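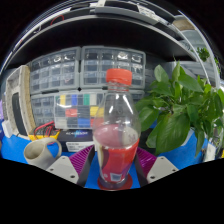
Repair morning returns to Zundurdale in January

The monthly repair morning in Zundurdale starts again this January after a break of 5 months, with a new room, longer hours and a small stock of tools that people can borrow on the day.

It will be held on a Tuesday in the back room at Vavon, the former seed shop beside the bus shelter. Doors open at half past nine and the last item will be booked in at noon. The old sessions in the chapel hall stopped when the heating failed, and the hall is still closed.

Gaëtan Chevalier, who ran the bench at the chapel and will run the new one, said most of what came in last year was small and electrical. "Lamps, radios, kettles, chargers. Half the time it's the fuse or a broken wire near the plug, and you find it with a meter in a minute or two. The rest takes longer."

Records from the last year at the chapel show 91 items booked in. Lamps made up the biggest share, followed by toasters and radios. Crockery was added towards the end, after several people asked about mugs with broken handles, and it will be taken again. Glued mugs and plates are handed back for display or for holding pens - they should not be used for food or hot drinks.

Zelell, the hardware shop on the main street, is lending multimeters and screwdrivers. Marty, which lets out storage units on the Vavon site, has given up to 30 shelves and boxes for spare parts. A parish grant of £2000 will cover rent, insurance and electrical testing for the first year.

Microwaves, televisions with glass tubes and anything that runs on gas will be turned away. Battery tools are accepted if the charger comes too. Visitors are asked to bring one item each and to empty kettles and coffee machines before they set out.

There is no charge for labour. Parts are sold at cost and there is a tin for donations by the door. Tea will be served, but cold drinks are not on sale this time, so people who expect a wait may want to bring a bottle of their own.

Parking at Vavon is limited to the side nearest the road. The bus from the lower village stops outside at 9.40. Bookings can be made at the counter in Zelell, and a few places will be kept for people who turn up on the morning.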